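Robô que faz tarefa doméstica: já existe ou ainda é conversa?

Publicado na secção Casa e Oficina

Tenho uma oficina de molduras nas traseiras de casa, o que quer dizer que sujo dois sítios ao mesmo tempo e arrumo zero. O meu cunhado garante que até novembro há um robô à venda que dobra toalhas, esvazia a máquina da loiça e ainda varre a serradura. O mesmo cunhado garantia que ia deixar de fumar.

Andei a ver o material que a Trarka pôs na página do simulador deles. Esperava uma cozinha, um avental, um ovo estrelado. Saiu-me uma garra cinzento-escura, de dedos abertos, diante de umas superfícies avermelhadas, com um cantinho de madeira lá em baixo.
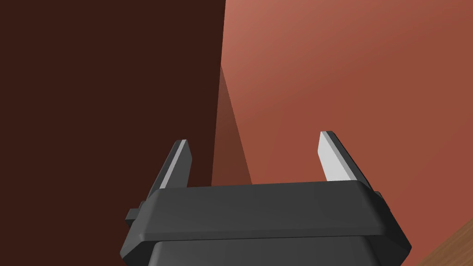 Setúbal, 5 de maio de 2025

A minha pergunta é simples. Alguém aqui tem uma máquina destas a fazer trabalho útil, em casa ou numa oficina pequena? Não falo de aspirador redondo, que já tenho um e passa as tardes preso debaixo do aparador. Falo de pegar em coisas e pô-las noutro sítio. O braço mais barato que encontrei, um Oner em segunda mão, custa 1.489 euros sem a garra, e a garra são mais 497. Por esse dinheiro o meu sobrinho arruma-me a oficina até casar.

Obrigado desde já, e poupem-me a frase "depende do que entende por tarefa".

zeca_molduras_nao_sou

Depende do que entende por tarefa.

Agora a sério: comprei um braço Cosell para a loja e pus-lhe a fazer uma única coisa, tirar peças de um tabuleiro e metê-las noutro. Faz. Faz desde que o tabuleiro esteja exatamente onde estava ontem e ninguém espirre. A minha mulher deslocou a bancada dois dedos para limpar e ele passou a manhã a apanhar ar com muita precisão. Não se queixou, isso é verdade, é melhor do que o último empregado que tive.

Se quer dobrar toalhas, dobre as toalhas.

O simulador que refere serve para treinar e testar o controlo antes de se partir um braço a sério, por isso é tão pelado. Tudo o que lá aparece foi posto de propósito e mesmo assim dá água pela barba. Vale a pena olhar para uma vista do mesmo conjunto em que há um bloco de topo verde, rugoso, e a garra aberta bem longe dele. Para qualquer criança de três anos isto é um não-assunto: estica o braço e leva o bloco à boca. Para o programa é preciso saber onde está o bloco, que ele está rodado, por que lado os dedos lhe cabem e como chegar lá sem dar uma pancada em nada.
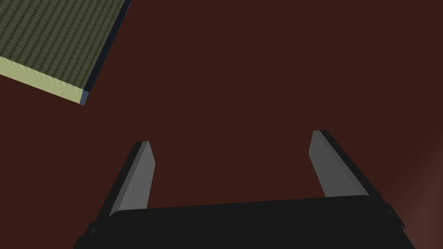
Marjan Rezaei
Técnica de automação, membro da comunidade

Agora troque o bloco por uma t-shirt do avesso, ponha-lhe uma meia dentro e apague metade da luz. É mais ou menos esse o salto entre a simulação e o seu cesto da roupa.

Indo ao que perguntou, por partes e sem promessas.

Oficina: sim, se a peça for rígida, sempre igual e chegar sempre ao mesmo sítio. Alimentar uma prensa, mudar peças de caixa, colar sempre o mesmo cordão. No seu caso, com molduras por medida, cada encomenda é outra história, e vai passar mais tempo a ensinar o braço do que a cortar meia-esquadria. Ajudei a montar um Holub numa carpintaria e contámos 1.166 ciclos seguidos sem falha. No ciclo a seguir entrou uma peça empenada e ele tentou enfiá-la na mesma, com uma convicção que nunca vi num carpinteiro.

Casa: para já, não. Loiça molhada, tecido, gavetas que prendem, um gato. Há vídeos bonitos, mas pergunte sempre a que velocidade foram acelerados e quantas tentativas ficaram de fora.

Serradura: compre um aspirador de ciclone e ligue-o à serra. Não tem inteligência nenhuma e funciona todos os dias.

Se mesmo assim quiser brincar, comece pelo simulador antes de gastar dinheiro no Oner. E confirme com o vendedor se a fonte de alimentação vem incluída, que nos usados costuma faltar.

tia_lurdes58

O meu neto tem um que dança. Arrumar não arruma, mas também não desarruma. Recomendo. Alguém sabe se o aspirador redondo apanha arroz?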